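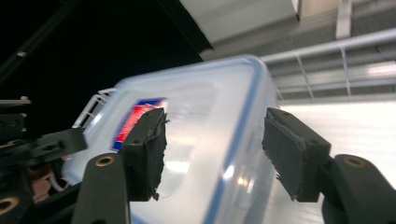
Frosted box, blue rim, white latch at the end

Do latch-lid boxes really keep flour fresh?

Posted by Ruxandra Gavrilă, May 2026

I keep reading that a clip-down lid is "airtight" and I don't buy it. Mine is a cloudy white box with a blue line along the lid, and I've had flour go stale in it before. A friend swears by the Videll ones, which cost more and look the same to me. Is there a way to check the seal at home, or is the word just there to sell boxes? Also, has anyone got cloudy plastic clear again? I've tried baking soda and saw no difference.

Filley

Put a dry paper towel inside, close it and hold it under water in the sink for a minute. If the towel comes out damp, the seal leaks. Passing doesn't prove much about air, mind you -- it only tells you water stayed out. Take the gasket out first if it comes out, wash the groove and let it dry. Old crumbs in there cause most of the trouble I've had.

As for the cloudiness, a lot of these are sold frosted, so check that before you scrub. Scratches won't wash off either.

avram50

just buy glass

Trindara

Glass is heavy and the lids are still plastic, so I don't see what that fixes. I kept 425 grams of rye flour in a clip box from August on and it smelled off well before spring. Same flour in the freezer was fine. I doubt the box had much to do with it -- whole grain flour turns in a warm cupboard whatever you put it in. I'd run the towel test, then write the date on some tape and stop paying extra for lids.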